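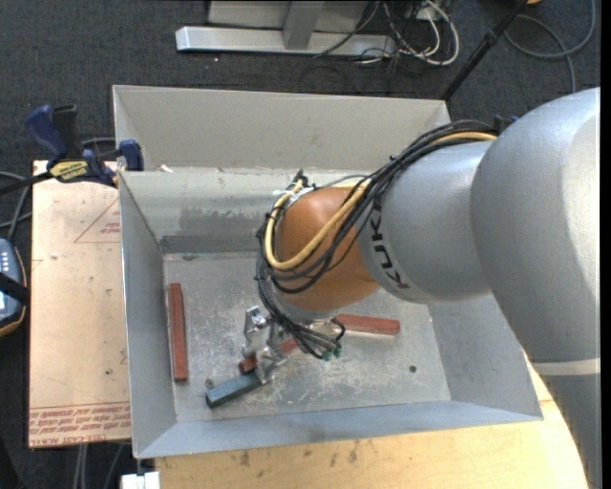
Two people from the Prenow end of the road told me this week that they had given up on the bus altogether, and one of them said she'd sooner walk to Hotville in the sleet than stand at that stop again with no idea if anything was coming. I can't say I blame her! I've been riding the 83 for years and I've had my share of cold feet out by the feed store.

So I was pretty happy to see the new winter timetable taped up at the depot. It starts in January, and the big change is that the 83 will run 8 times a day between Hotville and Prenow, up from 6. The two extra trips are the ones people have been begging for - an early one that gets you into Hotville before seven in the morning, and a late one leaving at twenty past nine at night. If you work second shift, or you just like to see a movie without leaving before the end, that late bus is a big deal.

The route stays mostly the same. It still goes past the school and the clinic, and it still takes that odd little loop behind the grocery store (I've never figured out why, but I've gotten attached to it). The stop at Mill Lane moves across the street, next to the mailboxes, so don't stand on the old corner out of habit. I know I will at least once.

Skukeo, the company that runs the buses, says the fare won't change before summer. Monthly passes bought in December will work right through to the end of January, which is a nice little bonus if you remember to pick one up in time. You can get them from the driver or at the counter in Ó Dálaigh, the bakery on Main Street, where they'll also sell you a very good raisin bun for the ride.

The petition asking for more service picked up 3079 signatures over the summer and fall, and I'm one of them. I signed it outside the library with a pen that barely worked, so if mine looks like a fish hook, sorry! A few folks wanted weekend trips too, and those didn't make it in. Skukeo told riders it will look at weekend numbers again in the spring, and I'd love to see that happen, though I'm not holding my breath.

One more thing for anyone with a bike. The racks on the front only hold two, and the early trip will probably fill up fast with people riding on to the station from the last stop. If you can leave your bike at one end, do that.

Printed timetables are at the library, the clinic and the bakery, and the drivers have a stack on board as well. Mine's already on the fridge. The first early bus leaves Prenow at 6:20 in the morning, and I plan to be on it with a thermos and my good gloves.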